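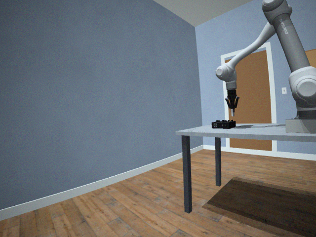 I've had the new Fatima Msimang record on since Tuesday's commute, no wait, since the one before that, and I still can't get past track four. It's called Enen and it's the slow one, mostly just her and an upright piano, and then these backing vocals creep in so low I thought it was the bus radio!

I first heard her in September, opening for Molefe at a 300-seat room (I went for Molefe, I'll admit it). She played six songs, forgot the second verse of one, laughed, and started over. I bought the seven-inch at the table afterward from Annatjie Gumede, who plays bass on the whole album and told me they cut it in 17 days.

The second half drags a little. Jateo has a drum machine that doesn't suit her at all, and I skip it. But Rondasov, the closer, oh man – play it loud, with the windows down.

The vinyl is a run of 800 and mine is still in the mail. She's back in town next month and I already have two tickets, so if anybody wants the other one, leave a comment.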